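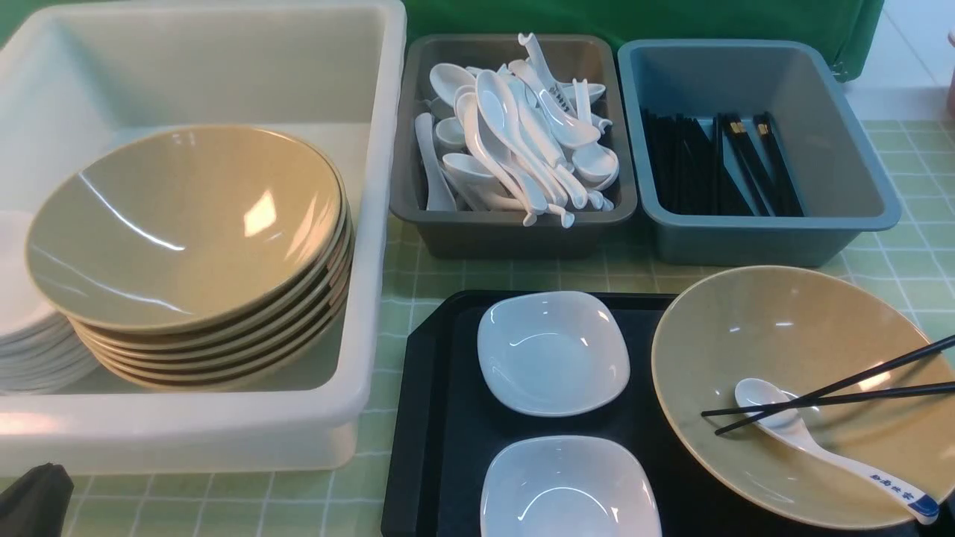

Right, the gripper post. I've been promising it for ages and a few of you have been very patient (and one of you, Myung-ja Wang, has been not very patient at all, hello Myung-ja).

For anyone new, I'm trying to get an arm to lay a place setting. Bowl on the table, soup spoon in the bowl, chopsticks across the top, little square dishes on the tray. My mum can do it while shouting at someone in another room. It has eaten my whole summer.

The arm is a second-hand Kowalchuk, which I love, and it came with no gripper, so I've been trying three. Brittany Gosselin lent me the Nuseck, which is the classic two-finger sort with flat pads. I bought the Brurnska myself, and that's the soft one with the squashy fingers that curl. The third is the Bunditz, a suction cup on a stick, basically, and cheap enough that I didn't feel guilty about it.

Bowls first. A stack of nested bowls is a horrible thing to hand to a robot! All you get to hold is the rim of the top one, and the next rim down is sitting right there waiting to be picked up as well. The Nuseck went in over the edge with one finger inside and one outside, and the outside finger kept wedging itself between the top bowl and its neighbour. When it worked it was lovely. When it didn't, I got two bowls, or one bowl at a very jaunty angle. I filed the pad tips down thinner (sorry Brittany, I've ordered you new ones) and things got much better.

The Bunditz was brilliant at this. Straight down into the middle, suck, lift, done. Glazed ceramic is about the nicest thing you could ask a suction cup to grab, and these bowls are wide and shallow so there's plenty of room to aim. It had the same easy time with the square dishes, once I'd swapped to the smaller cup.

The Brurnska was a bit hopeless on the stack, to be fair to the other two. Those fingers are fat. They want to go round something, and there's no going round a bowl that's sitting in six other bowls.

Then the spoons, and everything flipped. They're the Chinese soup spoons with the deep bowl and the little hook on the end of the handle, and I keep them in a heap in a grey tray, all facing every which way, because that's how they'd be in a real kitchen and I'm stubborn. The suction cup couldn't find a flat bit anywhere. It hissed at me for an entire evening. The Brurnska just sort of rummaged, closed its fingers round whatever was there and came up with a spoon. Sometimes two spoons, but the hooks tangle so I'm not holding that against it. I ran 13 goes in a row before I had to stop and make tea, and only 4 were properly bad.

Chopsticks I had been dreading. Black, shiny, all leaning together in the bin, and my depth camera hates every single thing in that sentence. It sees a sort of dark smear where the bundle should be. Turning the overhead light down helped the glare on the bowls but made the chopsticks worse, so I ended up taking two looks, one for each, with different exposure settings. Clumsy, but fine. The Nuseck is the only one of the three I'd trust with chopsticks. Nice narrow pads, decent squeeze, and it'll take hold of a pair and keep them lined up if you come in from the thick end.

One daft thing that cost me days: the tablecloth. It's a pale green one with a grid of thin white lines, and I thought a grid would be handy for checking positions by eye. It is handy! It's also very good at convincing my edge detector that there are hundreds of tiny square dishes all over the table. I've put a minimum size on the dish finder now and it has calmed down.

So which one would I buy? If you're only moving crockery about, get the Bunditz and spend the change on spare cups. For a full place setting I'd go for the Nuseck, with the pads thinned down, and put up with it being merely all right at spoons. The Brurnska is the one I enjoyed most and I'm keeping it bolted on for a bit, mainly because I want to see whether shorter fingers help with the bowls. They sell them separately and mine should be here in October.

I've not touched the plates yet. They're leaning in the white bin next to the bowls, and getting a finger behind one of those is going to need a whole different approach angle, and probably a bad mood.

Brittany wants a go at writing the chopstick bit properly, so that'll be its own post. Ask me things in the comments, especially if you've got a better way of doing the two exposures.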